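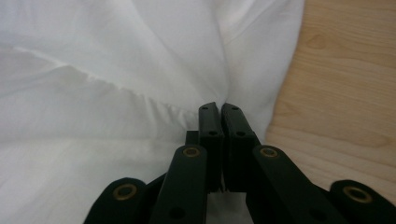
**What does the build cost?**

I spent 167 dollars on mine, and a fair chunk of that was filament I wasted getting the tolerances wrong. If you've already got a printer and a box of leftover bolts you'll do better than me!

**Do I need my own workshop?**

Nope. I did all my cutting and drilling on the kitchen bench, then took the fiddly stuff down to Lodhi, our shared workshop, after 4 in the arvo when it's quiet.

**Which version of the plans should I use?**

Grab Pliltow 2. The first one had arms so long they flexed like a ruler (my fault, sorry to everyone who printed it). Bjarke Snorradóttir redrew the pivots and it's miles better.

**My joints are stiff. Have I wrecked it?**

Probably not. Back each bolt off a quarter turn, work the linkage open and shut for a few minutes, then try again. Mine took around 16 goes before I was happy with it – I'm picky, though.

**Can I paint it?**

Sure, any colour you like, but keep paint out of the holes. Hanne Vídalín did hers bright orange and had to ream out every single one afterwards.

**Where do I send fixes?**

Pop them in the Kemis folder on the workshop computer, with your name in the file name please.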